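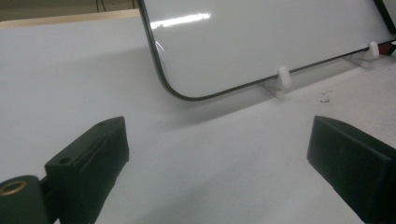

Wed 2 March

I've been going back and forth between two sets of fingers for the hand-held grippers since January. The Clelosura set is short and blocky, and the Tranamach set is longer with a soft pad. I wanted to know which one I'd keep on for the desk tasks, so I did 50 pickups with each and wrote down every slip.

The Tranamach pads slipped less on round things. On thin edges they folded, and I had to come in again from the side. I ended up putting the Clelosura fingers back on.

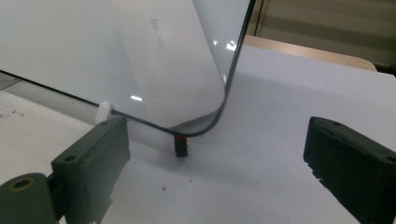
Wear is the next thing I want to track. The log says 2,546 open and close cycles on this pair, and Clelosura says to check the screws at 3,000. The screws are fine. The right finger has slight chips along its edge — not enough to matter for a mouse or a small block, but I'd like to know if it gets worse. I may file it smooth and start a new count.

The other thing is the wrist camera view. Between the open fingers I get a good look at what I'm reaching for, though a glossy surface throws glare back at the lens. I dropped exposure to 40 on the controller page and that helped some.

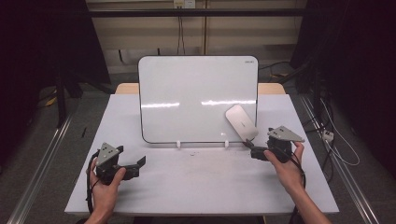

One gripper in each hand, with the mouse leaning on the whiteboard.

Next I'll try the Kanagaratnam controller, if the cable arrives. It shipped from Skeltville on Monday.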